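Elsie Ruddock
Thread time. A few people asked what I do all day when I say I'm "teaching the arm", so I'm going to try and explain it without putting everyone to sleep.

Short version: I move a controller around with my own hand, the robot copies me, and everything it does gets recorded. Then we do it again. And again. My job title at Paewai says "demonstration operator" and my mum still thinks I work at a cinema.

This month it's tennis balls and the can they come in, on the shiny grey bench. 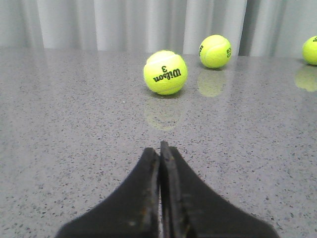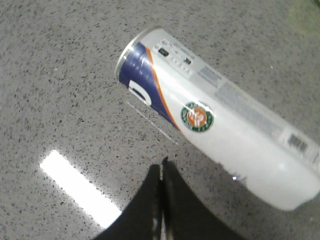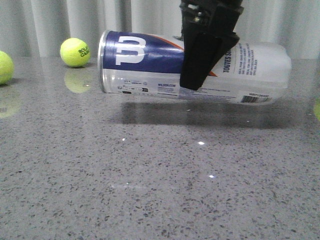
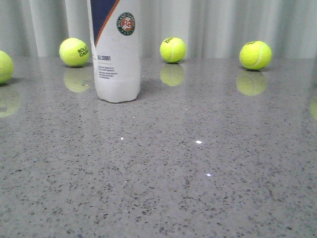

2/ So the thing I didn't get when I started is that the robot doesn't learn from what I meant to do. It learns from what I did. If I dither over an object for a few seconds while I think about my lunch, the dithering goes in too. There's a little colour graph of my hand speed at the end of each go and you can see exactly where I lost my nerve.

3/ Cylinders are my nemesis, by the way. A box just sits there and lets you have it. Anything round wants to roll off the moment one finger gets there before the other, and with remote control you can't feel that first touch at all. You're doing it entirely by eye.

4/ Shinji Nagano taught me to come in wide, stop, then close. He says to imagine you're picking up someone else's glasses. I've used that with both of the new starters since and it works better than anything in the written guide (sorry to whoever wrote the written guide).

5/ My best day so far is 19 keepers before morning tea. A keeper is a run with no bumps, no regrabs and no drifting off halfway. I was so pleased I told the bloke at the coffee cart, who was very polite about it.

6/ Someone asked about hand guiding, where you grab the arm itself and push it through the motion. We do that as well! It's lovely for slow stuff, like wiping or sliding a drawer shut, and you can feel the weight of what you're doing. But your own arm ends up in front of the cameras half the time, and my shoulders are cooked after an hour. For picking things up I'd take the remote any day.

7/ The controller we've got now is called a Gollico. It's a chunky handle with a trigger, and the trigger closes the fingers. The old one was a Baltel and it had a tiny lag on it, just enough that you'd squeeze, think nothing had happened, and squeeze harder. I went through a lot of paper cups that way.

8/ Things I've learned to do before every session, mostly by forgetting them:
– home the arm before touching the trigger
– check both camera views are live, the wrist one especially
– nudge the objects to new spots so I'm not doing the same run over and over
– phone in the other room

9/ That third one matters more than you'd reckon. Back in July I got into a really comfy rhythm and put everything back in its favourite place each time. Gorgeous smooth runs, the lot of them. Then we tried the trained version and it reached, very confidently, for the favourite place – with nothing there. Shinji didn't say a word, he just slid the cup a bit to the left and looked at me.

10/ Q from a reply: do you delete the bad ones? Some of them. Proper messes get binned. But if I fumble and then recover neatly, we tag it and keep it, so the robot gets to see what getting out of trouble looks like. I find that weirdly comforting.

11/ Another one: does it get boring? Yeah, by 2 in the afternoon it can. I switch hands, I put on a podcast (only if it's not a funny one – laughing shows up in the data, ask me how I know). We cap it at some 14 runs in a block and then you have to get up and walk around the building.

12/ And no, you don't need to be a programmer. Before this I decorated cakes for a living, and I'd say piping was better training than anything I did at uni. Steady wrist, look where you're going next, don't grip so hard.

13/ Next up is pouring, which I'm dreading. We've got a box of dried chickpeas to practise with and I've already been told to bring my own dustpan. The Prolel team down the hall did theirs with rice and they're still finding it in their keyboards.

14/ Happy to answer more if you've got questions. I'm back on the controller at 9 tomorrow so replies might be slow till lunch.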